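Planung und Beschaffung von Automatisierungstechnik
Handout zu Block 2: Was kostet uns der Roboter, bevor er etwas tut?
Hochschulstandort Drenditz, Sommersemester

Ein paar von euch haben gefragt, ob sie die Tafelmitschrift noch mal in lesbar bekommen können. Also gut, ich habe alles zusammengetippt und an ein paar Stellen ergänzt, wo ich in der Vorlesung zu schnell war (ja, beim Leasing, ich weiß).

Ausgangsfall

Wir bleiben bei Wadwood, unserem Mittelständler mit der Versandhalle. Wadwood will einen zweiarmigen Roboter anschaffen, der Kartons aufklappt, flache Teile aufrichtet und Ware umsetzt. Die Geschäftsführung hat einen Prospekt gesehen, einen Listenpreis gelesen und möchte den Antrag noch vor der Sommerpause im Juni durchhaben. Eure Rolle ist die Planungsabteilung. Ihr bekommt also den Prospekt auf den Tisch und sollt eine Zahl darunterschreiben, die in einem Jahr noch stimmt.

Der Listenpreis

Mein Lieblingsthema! Im Beispielangebot von Gilani macht der Roboter selbst 60 Prozent der Investitionssumme aus. Der Rest verteilt sich auf Greifer, Schutzeinrichtung, Untergestell, elektrischen Anschluss, Integration und Schulung. Wer nur den Listenpreis in den Antrag schreibt, steht ein halbes Jahr später wieder vor derselben Tür und bittet um Nachschlag, und das macht man genau einmal gern.

Schaut euch die Position "Greifer" im Angebot genau an. Da steht ein Standardgreifer mit parallelen Fingern drin, je Arm einer. Für Würfel und Dosen ist das wunderbar. Bei einem Kartondeckel oder einer dünnen Platte wird es schnell fummelig: Kommt der Finger hinter die Kante? Drückt er nur gegen die Fläche? Muss der andere Arm gegenhalten, und kommt der da überhaupt hin, ohne an der Wand oder am eigenen Gehäuse anzustoßen? Solche Fragen kosten später Geld, wenn sie vorher keiner gestellt hat. Sonderfinger sind einzeln gar nicht so teuer, aber sie müssen konstruiert, gefertigt, getestet und meistens noch mal geändert werden. Bitte als eigene Zeile führen und nicht unter "Sonstiges" verstecken.

Simulation als Budgetposten

In unserem Kurs arbeiten wir mit Platholm, die Zugänge habt ihr. In der Praxis muss man die Lizenz natürlich bezahlen, und fast immer kommt dann der Satz: Das Geld können wir doch gleich in die Anlage stecken. Meine Meinung dazu kennt ihr inzwischen. Für die Simulation sprechen bei Wadwood vor allem die Reichweite und der Aufstellort. Die Halle ist verwinkelt, es gibt eine Ecke, in die der Roboter hineinsoll, und ob zwei Arme dort sinnvoll arbeiten können, sieht man auf dem Grundriss schlecht.

Rechnet aber die Arbeitszeit mit! Die Lizenz ist der kleinere Teil. Jemand muss die Halle nachbauen, die Werkstücke anlegen, die Greifpunkte festlegen und hinterher auswerten, was dabei herauskam. Bei Wadwood haben wir dafür 25 Arbeitstage angesetzt, und in der Übung fanden das einige von euch zu viel. Probiert es in der Hausaufgabe aus, danach reden wir weiter.

Was die Simulation schlecht kann, gehört genauso in den Antrag. Pappe gibt nach, biegt sich, rutscht auf dem Tisch. Im Modell ist eine Platte erst einmal eine starre Platte, solange man sich keine Mühe gibt. Reibwerte sind geschätzt, und Kabel und Schläuche fehlen gern komplett (die hängen dann bei der Inbetriebnahme mitten im Arbeitsraum, große Überraschung). Plant deshalb trotz Simulation einen Versuchstag mit echten Kartons beim Anbieter ein und lasst ihn euch ins Angebot schreiben.

Laufende Kosten

Wartung, Ersatzfinger, Softwarepflege, Strom, Nachschulung. Die Softwarepflege fragt bitte immer getrennt ab, bei Gilani steckt sie im Wartungsvertrag, andere Anbieter rechnen sie extra ab. Sonst vergleicht ihr zwei Angebote, die gar nicht dasselbe enthalten. Zum Leasing: Die Rate sieht freundlich aus, aber Umbauten am Greifer müssen bei vielen Verträgen zum Ende zurückgebaut werden. Wer von Anfang an Sonderfinger plant, liest diesen Absatz im Vertrag bitte zweimal.

Hausaufgabe

Erstellt für Wadwood eine Kostenaufstellung mit Anschaffung, Integration und laufenden Kosten. Baut dazu in Platholm die Hallenecke nach und prüft für beide Arme, ob sie an das Werkstück herankommen. Schreibt zu jeder Position dazu, woher die Zahl stammt: Angebot, eigene Rechnung oder Schätzung. Schätzungen sind völlig in Ordnung, sie müssen nur so heißen. Abgabe in Zweiergruppen über das Kursportal.

Zur Bewertung: Mir ist eine unfertige Tabelle mit sauberen Quellen lieber als eine hübsche Endsumme. Wenn ihr beim Greifen hängen bleibt, dreht zuerst das Werkstück und verschiebt erst danach den Roboter, das spart in Platholm eine Menge Klickerei.
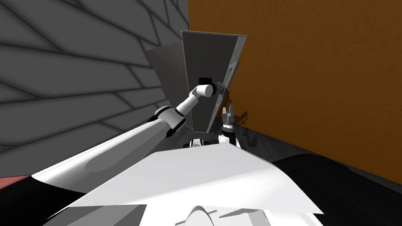 Und denkt beim Aufstellort an den Platz für die Wartung. Der wird in den Abgaben jedes Semester vergessen, und dann muss in der Kostenaufstellung plötzlich noch eine Wand versetzt werden. Fragen gern ins Forum, dann haben die anderen auch etwas davon.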